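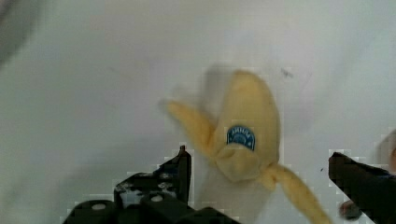 Closlow Kitchen Fruit Prep Project
Second progress report to the Lumbantobing Fund
Prepared by Bontu Endale, kitchen manager

Where we are

Dear friends at the Fund,

When I sent the first report we had an arm bolted to a bench and very little else to show you, and you were kind enough to write back as if that were plenty. I'm glad to have more to tell you this time. The arm peels bananas now. It doesn't peel all of them, and it's slower than Eamon's people would like, but it does the job on our own bench, with fruit out of the same boxes we use for the breakfast trays, and the staff on the early shift have got used to working beside it.

For anyone reading who didn't see the first report, Closlow is a production kitchen. We make breakfast and snack trays for schools and day centers, 1000 trays on a full day, and nearly every one of them has cut fruit in it. The cutting is quick work with a good knife. Peeling is what wears people down, the same small twist of the wrist over and over from five in the morning, and it was sore hands and thumbs that made us apply to you in the first place. Gravimeo, who build and look after the arm, liked the problem because soft fruit is hard for a machine. We liked Gravimeo because Eamon Nic Giolla came and peeled fruit with us for a whole shift before he promised anything.

The banana work

We picked bananas first at Eamon's suggestion, and I'll admit I argued for oranges. He wanted something that would punish a heavy grip right away, and a banana certainly does that. The two fingers have to hold on firmly enough that the fruit stays put while the peel comes down in strips, and lightly enough that there's still a banana there at the end of it. In October most of what came off the bench went into the smoothie tub. (It was a very good month for smoothies.)

The picture at the top of this report was taken by the little camera down by the gripper, partway through a peel. There's a strip out to the left and a longer one hanging down on the right, and the top of the fruit is still in its hood. That hood has turned out to be our stubborn bit. Side strips the arm can manage well enough, but the last piece over the tip often stays behind, and one of us has to lift it off by hand. It takes a second, and yet a second on every banana adds up to a person standing there all morning, so we don't count a peel as done until the hood is off.

You may also notice the blue sticker still on the peel. Stickers have taken up far more of our meetings than I ever expected. When we peel by hand the sticker goes into the bin with the skin and we never think of it. The software Gravimeo uses for planning the strips is called Juvby, and early on Juvby treated a sticker as a bruise and tried to work around it, which gave us some very odd peels. It has since been taught to leave stickers alone. We still check every tray for them at the end of the line, exactly as we did before the arm came, and I would like that check to stay no matter how good the arm gets.

Pale fruit against a pale bench is another thing we're working through. The flesh very nearly disappears into the background, and Juvby has trouble telling where the banana stops. Eamon has asked to try a darker mat under the work. I've said yes as long as it can go through our hot wash, and we're waiting on a sample.

What has changed for the people here

This is the part you asked me to write about most carefully, and I've talked it over with everybody on the early shift so that it isn't only my view.

There were five people on fruit before the project and there are five people on fruit today. I gave my word on that at the start and I'm happy to repeat it. What each of them does in a morning has changed quite a bit. One person minds the arm, which means loading fruit, clearing skins, lifting off hoods, and pressing the stop button when something looks wrong. The other four cut, pack and still peel by hand, because the arm can't yet keep up with a full day. We swap the arm job at each break. In the beginning we had the same person on it all morning, and they came to me after a while and said, very politely, that it was lonely. I hadn't thought of that. The fruit bench is where people talk, and we had put somebody at the far end of the room with a machine that hums. So we moved the arm to the end of the main bench, behind its guard, and now whoever minds it can hear the conversation and join in.

The thumbs are better. I'm wary of saying more than that, because we've only been asking people how their hands feel for a short while, and some of the improvement may come from the swapping of jobs. But two of the crew who used to wear wrist supports on the bus home have told me they've stopped bothering with them, and that means a good deal to me.

There are things people don't like, and I'd be doing you no favors by leaving them out. The arm has its own pace and doesn't hurry when the van is early. The cleaning down takes longer than we were told, since every joint near the food has to be wiped and the gripper fingers taken off and washed separately. The crew also felt that the first training session was pitched at engineers. Eamon took that well. He came back and ran it again at the bench, with fruit and gloves and no slides, and had each person stop the arm and start it up again until they were comfortable doing it without him in the room.

One more worry came up, mostly from the newer staff, and it was whether being good at minding the arm would count for anything. I thought it was a fair question. We now list it as a skill on the pay sheet alongside knife work and allergen packing, and everybody on the shift has been signed off on it.

What went wrong

We lost most of a morning when a strip of peel worked its way in behind one of the fingers and the gripper wouldn't close properly. Nobody was hurt and nothing was broken — we simply peeled by hand until the line was caught up — but it showed us that we had no written plan for a stoppage. We have one now, on a laminated card by the guard, and it is short enough to read with a banana in your hand.

We were also late starting on ripeness. Green fruit and spotted fruit behave so differently that Juvby really wants them sorted beforehand, and our supplier sends them mixed. For the time being the person loading sorts them by eye.

What comes next

Over the next period we'd like to get the hood coming off without help, settle the mat question, and cut down the cleaning time with a finger that unclips without a tool. Gravimeo has drawn one up and the crew have already sent it back once with comments, mainly that it had a groove in it that would hold pulp.

I had hoped to be telling you about oranges by now. We've agreed to leave them until the bananas are steady, and the part of the equipment money set aside for the second gripper is still unspent. If the Fund would rather we return it and ask again later, please tell me. Otherwise I'd ask to carry it forward.

You're very welcome to come and see the bench for yourselves. Peeling starts at five, the coffee is on before that, and we can lend you a hairnet.

With warm thanks,

Bontu Endale
Closlow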